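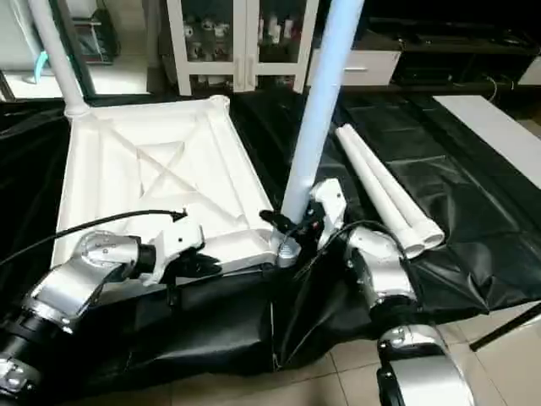

クリメロの工場開放日は午前に行かないと成形の現場が見られない、という書き込みを前の回の記事にもらっていたので、今回は朝いちばんの列車でグラウベリ(Gravberg)に向かった。訪問は2019年11月8日。工場は駅の北側、メドヴェ川(Medve)を渡った先にある。駅前から109番のバスに乗り、6つ目の停留所で降りると正門の前に出る。

クリメロ(Climero)は樹脂の家庭用品を作っている会社で、洗面器、収納箱、棚の部品などが主な製品である。受付は正門を入って左の事務棟。名前を書くと、見学用の靴カバーと耳栓を渡される。荷物は預けてもよいが、ロッカーが小さく、大きめのリュックは入らなかった。

見学は原料の倉庫から始まる。袋に入った粒状の樹脂が壁際に積まれていて、触れる見本も用意されていた。白い製品用の粒は半透明で、顔料の粒を混ぜて色を出すという。倉庫は暖房がなく、かなり冷えた。

次が成形棟で、ここがいちばん長い。通路は黄色の線で区切られ、機械には近づけない。金型が開くたびに部品が落ちてくる。説明によると、板状の大きな部品は冷えるときに反りやすく、厚くすれば今度は表面にへこみが出る。そのため板は薄いままにして、リブと呼ばれる細い突起で強度を持たせる。四角い台座で、縁に沿ったリブに斜めのリブがX字に交わっているのは、その分かりやすい形だと思う。隅の丸い受け口に支柱を差し込む構造も、家の棚で見慣れてはいたが、今までよく見たことがなかった。

金型の置き場も通路から見えた。古いものは7トンあるそうで、床に直接置かず、鋼材の台に載せてある。使わなくなった型もしばらくは残し、補修部品の注文が来れば出してくるとのこと。補修部品の受付は電話だけで、通信販売では扱っていない。

昼は食堂が開放されていた。定食は豆の煮込みとパン、それに赤かぶの酢漬け。味は普通だが量が多い。席は混んでいて、外のベンチで食べている人もいた。

午後は再生材の建物に回った。端材を砕いて原料に戻す工程で、音がとにかく大きい。配られた耳栓はここで使う。再生材は色がそろわないため、見える部分には使わず、濃い色の箱や園芸用の鉢に回すという。受け皿の見本は少しざらついていた。

売店は出口の手前にある。傷のある品が安く、収納箱と漏斗を買った。支払いは現金のみ。袋は有料で、持っていったほうがよい。

帰りはバスに乗らず、川沿いを歩いてクラソフ(Clasov)の旧市場まで出た。屋根の鉄骨だけが残り、今は駐輪場になっている。途中の遊歩道は工事中の区間があり、一度車道に上がらされた。駅までは思ったより遠く、予定の列車は逃した。

次の開放日は2月。予約は要らないが、成形棟は3歳未満の子どもは入れない。案内は現地語で、外国語の説明は入口の紙一枚だけだった。

コメント

匿名
2月に行く予定です。倉庫が寒いという話、助かりました。売店は見学しなくても入れますか。

筆者
正門で受付さえすれば入れます。売店だけの人も並んでいました。

通りすがり
棚の部品を電話で頼んだことがあります。届くまで時間はかかりましたが、古い型でもちゃんと合いました。

匿名
クラソフの旧市場、駐輪場になったんですね。昔は魚屋が並んでいたはずです。遊歩道の工事はまだ続いています。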